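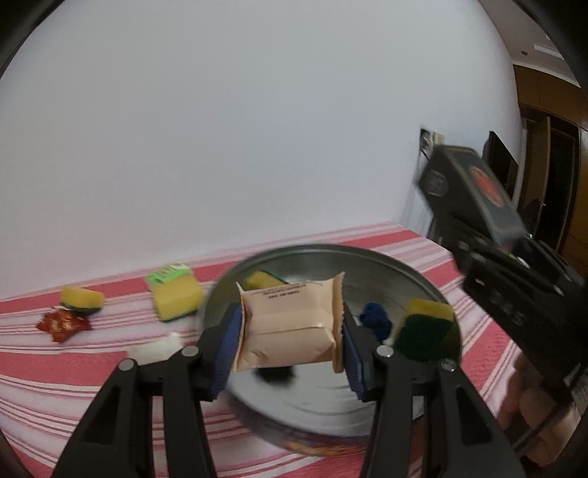 Snack packet and round tray, Varkville branch.

Cabrera Savings opened its new branch in Varkville with a public open day, and I went along for most of the afternoon. I have kept accounts at the old Main Street office for years and wanted to see what was moving and what was staying.

Pieter Kramer is the branch manager. He started as a teller with Cabrera, moved to consumer lending, and ran the Gestanik office before he was asked to take this one. He gave the tours himself, in small groups. Each one began at the teller line, went through the loan offices, and finished at the vault door.

The teller line is shorter than the old one. There are two windows and a standing desk where staff can open an account or replace a card without sending you to an office. Kramer said most of the people who came to the counter at Main Street wanted one of four things: cash a check, make a deposit, get a cashier's check, or ask about a charge. The first three stay at the windows. Questions go to the desk.

Safe deposit boxes were the main subject in my group. The new vault has 800 of them, in more sizes than before. Customers with a box at Main Street will get a letter in February with a date to come in and move their things. Both keys have to be brought along, and anyone named on the lease can do it. The rent stays the same until the current lease runs out. One woman asked what happens if a key is lost, and the answer was that the box has to be drilled and the customer pays for it -- same as now.

Genji Yoshida handles small business lending. His office is next to the side entrance, so that shop owners dropping off a night deposit can stop in. He talked about the application for a line of credit, which used to go to Gestanik on paper and now goes through a system called Clilus. He still wants to see two years of tax returns. Loans over a certain size are still decided in Gestanik, and he didn't give the figure when asked.

The drive-through was not open yet. The lane is paved and the canopy is up, but the equipment for the outer lane had not been delivered. Kramer would not give a date for it.

Parking is behind the building, entered from the side street. The front door has a ramp. The lobby keeps the same hours as Main Street, including Saturday mornings.

Account numbers and routing numbers do not change, and checks already printed with the old address are still good. The mailing address for loan payments is now P.O. Box 1371, Varkville. Payments sent to the old address will be forwarded, but Yoshida suggested allowing a few extra days -- more if the due date falls right after a weekend.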